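Aasen Long-Sleeved Work Top, White

Home > Workwear > Tops
Product code 106
Reviewed by Drita Babić for the Flonport shop

Makers love to call a top "hard-wearing" and leave it there. We sell the Aasen and we like it well enough, but a few of the claims on the swing ticket need taking down a peg.

"Stays white." No white top does. Ours went slightly grey at the cuffs by the end of March, and a hot wash brought most of it back.

"Cut for movement." Fair, on the whole. There is spare cloth in the sleeve and it folds softly when you lean over a bench. Anyone with long arms should go up a size - Folke Nygård did and still found the cuffs short.

"Print that lasts for 300 washes." We haven't done 300 washes and we doubt the maker has either. The black print on the shop sample is sound so far.

Chest, size M: 106 cm
Length, size M: 71 cm
Wash: 40 degrees, inside out

White long-sleeved top with black print, worn at work: 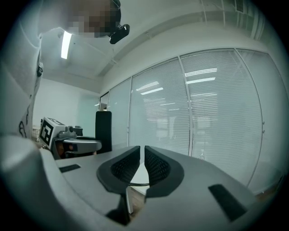
Price and returns

58 with delivery to Bruvcombe and Privthorpe included. Unworn tops can come back to us. Washed ones can't, whatever the ticket says.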